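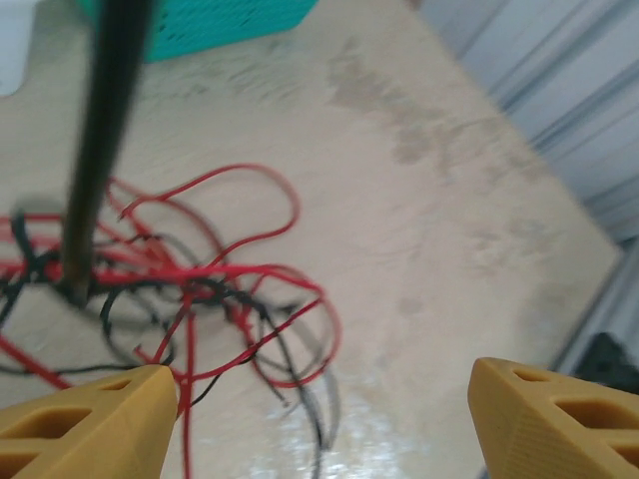 The gripper open over the red and black wire, teal basket at the back of the table.

Wire Sorting With a Two-Finger Gripper
Project report, robotics elective, team Lerketa

Our team picked wire for the final project because every other team in the class picked blocks. Blocks are fun, and we learned a lot from them in the first unit, but a block stays the same shape when you grab it. Wire doesn't! You pull one strand and three others come along, and the pile you planned for is gone. We wanted to see how far a small arm and a simple gripper could get with that.

The goal we wrote down in June was to have the arm pick single strands from a mixed pile and drop them in a basket. Our teacher, Laurențiu Ene, told us to start by driving the arm by hand for a long time before writing any code that moved it on its own. We set ourselves a target of 1000 recorded grabs and complained about it for the first week. By the second week we were arguing over who got to drive next.

The gripper

The fingers are 3D printed in yellow. Our first design, which we called Stalel, was a solid wedge. It was strong but heavy, and the wrist motor sagged at full reach. The second design, Bostance, has rectangular cutouts in the fingers, and it fixed the sagging right away. It also prints a lot faster, so when we snapped a tip we could have a new one on by the next class. We broke 7 of them, mostly by pressing straight down into the table.

The camera sits near the wrist and looks out past the fingers. We love this view for lining up a grab, but it took some work to get used to. When the arm swings quickly the picture smears, and a thin black strand can look like two. We slowed the approach for the last part of the move and our grabs got better the same afternoon.

What went wrong

Loops were the hardest part by far. If a finger goes through a loop, closing the gripper does nothing useful and lifting drags the whole pile. 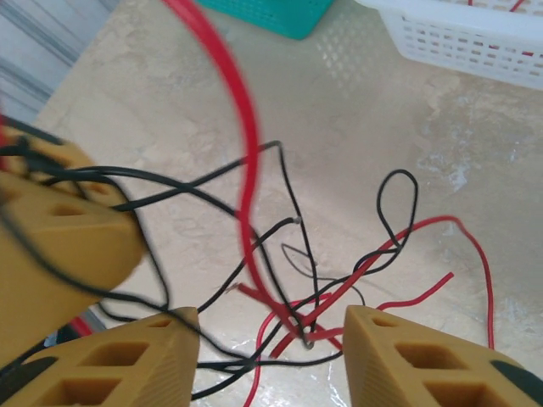
So we changed how we picked our target. In the early sessions we went for whatever strand was on top. Later we looked for a free end first, a bit of bare metal if we could find one, and came in from that side. Red was easier for our color filter than black, especially with glare on the tabletop — the black strands kept getting mixed up with the shadows of the fingers.

Results

In our final test the arm made 20 tries on its own. It lifted a single strand 7 times and a clump 3 times, and on the rest it closed on air or slid off. We were jumping up and down at the first single strand, and we still think 7 is a great number for a pile that changes shape every time you touch it.

Next steps

The Chávez team has offered to share their force sensor code, and we want to try it so the fingers can feel the table before they hit it. We would also like to try softer pads and thicker wire.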